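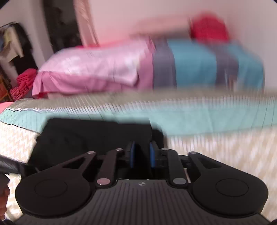

ok packing thread for the Grilemville trip bc 11 people asked me the same thing

bus leaves Morris at 6am. SIX. shoes by the door the night before

one bag each, under 40 lbs. In-ho Shin I am looking at you

roll your shirts, dont fold. socks go inside shoes

its December up there — bring the real coat, not the cute one

lunch stop takes cash only, $60 covers you for the day

door code at the house is 3413, Nusrat has teh spare key

ok going to bed. text me if you lose the address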